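Week 6 handout: A fault in the two-arm cell, and how to read one

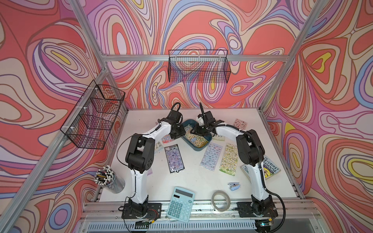
Vanderleia Rezende
Lecturer, Automation and Robot Safety

Read this before the tutorial. Bring your own copy of the fault sheet, because we will be filling in the second half of it together. The lab report for this topic is based on the same incident, so it is worth getting the order of events straight now.

1. The cell

The bench cell has two identical arms facing into a shared work area, each on its own mounting plate near the front of the table. In the photo both are reaching over the middle of the table. The right gripper is down in the teal sticker tray and the left is over the table next to it. Keep that layout in mind, since nearly everything that went wrong did so in that small patch near the tray.

The job is called Wirura in the lab software. One arm picks a sticker piece out of the tray, the other steadies or moves a sheet, and the piece is placed. It is a fiddly job for a gripper with two fingers. Stickers are thin, they lie on top of each other, and the controller can't feel them. It only knows the motor current and the joint positions.

Some terms used below:

Shared zone: the volume that either arm can reach. In this cell it covers the centre and rear of the table, including the tray.

Zone lock: a software flag. An arm has to hold the lock before it enters the shared zone and gives it up on leaving.

Following error: the difference between where a joint has been told to be and where its encoder says it is.

Protective stop: the arms are halted and held in position under power. This is different from an emergency stop, which removes drive power. On these arms, removing power means they can sag.

2. What happened

The incident took place in January, during a long run set up by Bradley Tunstall and Edileuza Trindade. The run was meant to be 200 cycles. It stopped at cycle 28.

The sequence below comes from the controller log and from Edileuza's notes, which she wrote up the same afternoon.

The right arm took the zone lock and went down to the tray. It closed its gripper and got a reading consistent with a grasp. It started to lift. Partway up, the following error on the wrist joint rose past the warning level, and the controller logged a warning and carried on. This is what it was configured to do.

The right arm then paused and retried the lift. The retry routine was written as a separate task, and when the first task ended it released the zone lock. The retry task did not ask for it again. For the length of the retry the right arm was inside the shared zone without holding the lock.

The left arm had been waiting for the lock. It was granted and the left arm moved in. The grippers met over the tray. Following error on the left elbow went past the fault level and the controller called a protective stop on the left arm only. The right arm kept pushing for another 2 seconds until its own limit tripped.

Bradley pressed the emergency stop after both arms had already halted. Drive power came off, and the left arm sagged onto the right one. His hand was not in the cell. Edileuza had been about to reach in to free the gripper cable and did not, and her notes say so plainly. I would like all of you to write notes that plain.

There were no injuries. One finger on the left gripper was bent and a wrist cable had to be replaced.

3. Why it happened

In last year's class most people wrote "the arms collided" in the cause box. A collision is the event. The cause box is for what allowed it.

Three separate things had to be in place.

3.1 The lock belonged to the task

The lock was tied to the piece of software that asked for it, and when that piece ended the lock was given back. Nothing compared the lock with the physical position of the arm. A lock on a shared space should be released on evidence that the arm has left the space. The joint positions were available the whole time and would have shown it.

Ronaldo Toledo, who looks after the controllers, has since changed this. Release now requires the gripper position to be outside the shared zone by a set margin, whatever any task says.

3.2 The warning had no consequence

The wrist warning came up on nine earlier cycles of the same run. Each time the retry worked and the log moved on. The left arm happened to be busy elsewhere on those cycles, so the missing lock did no harm.

This pattern has a lot of names in the literature. In this course we call it a tolerated deviation. The system leaves its expected behaviour, nothing bad follows, and the deviation becomes part of normal running. When you review a log, read the warnings from before the fault with as much care as the fault itself.

3.3 The stops were not linked

Each arm had its own protective stop. When the left one tripped, nothing told the right one. For two arms that share a work area, a fault on either has to stop both. This had been on the list of changes for the cell and had not been done.

4. Things on the bench

Look at the photo again and think about the table as a work area. There are sticker sheets spread over it, a roll of tape and a calculator at the front, a cup of pencils in the front left corner, and a book leaning against the right arm with a small stapler in front of it.

For the tutorial, take each loose object and ask the same questions of it. Can either arm reach it? If it were moved or knocked over, where could it end up? Would the controller have any way of knowing? Does it touch a moving part, or could it?

The book is the one I want you to spend time on. Anything resting against an arm adds a load that is not in the controller's model, and it goes away suddenly if the arm moves and the object falls. A following error limit set with the object in place will be wrong without it, and the other way round. Work out which joints would be affected and which wouldn't. The answer depends on how far up the arm the contact is, so state your assumption.

Look at the cables as well. There is a thin one looping out from the left elbow over the tabletop, a coiled one arching above the left gripper, and a thick corrugated conduit down the side of the right arm. A cable that is free to loop is free to catch. Sketch where each one would go if its arm reached to the far side of the tray. The wiring at the front of the mounting plates should be in your sketch too.

5. Recovering from an entangled stop

This is the procedure we now use. It was written by Tarcísio Arruda after the incident and it replaces the half page in the old lab manual.

Leave the arms under protective stop. Do not press the emergency stop if both arms have halted and no person is at risk. If a person is at risk, or you are not sure, press it straight away and deal with the sag afterwards.

Say out loud that the cell is stopped and who has control of it. One person has control.

Save the log before clearing anything. Clearing the fault on this controller overwrites the last part of the buffer.

Take photos from the front and from both sides.

Support the upper arm with the padded block before removing power. Support it under the white link, never under the gripper.

Remove drive power and lock it off. Wait for the indicator to go out. Then you may reach in.

Move the arm that was last to enter the zone first, by hand, back the way it came. If it does not move freely, stop and get Ronaldo.

Check both sets of gripper fingers and every cable before re-powering. Run the first five cycles at reduced speed with someone at the stop.

The instruction about the emergency stop causes an argument every year — some of you have been taught that the red button is always the right answer. It is always the right answer when somebody could be hurt. With gravity-loaded arms that are already stationary, it can turn a held position into a falling one, and a person reaching in to help is then under it.

6. For the tutorial

Fill in the fault sheet from the account in section 2. Use only what is in the account. If you need something that isn't there, write down what you would ask for and who would have it.

Draw a timeline with three rows: right arm, left arm, zone lock. Mark the period when the right arm was in the zone without the lock.

Suggest one change that would have prevented the contact and one that would only have reduced the damage. Label them correctly. Adding a slower speed limit belongs to the second group and people keep putting it in the first.

Read the Pattinasarany notes on interlocks, sections on shared space and on release conditions. You can skip the part on light curtains until week 8.

The report is due at the end of week 7, up to 22 marks, with the timeline worth the largest share. Hand in the log extract with it. Extensions go through the course office, and please ask before the due date.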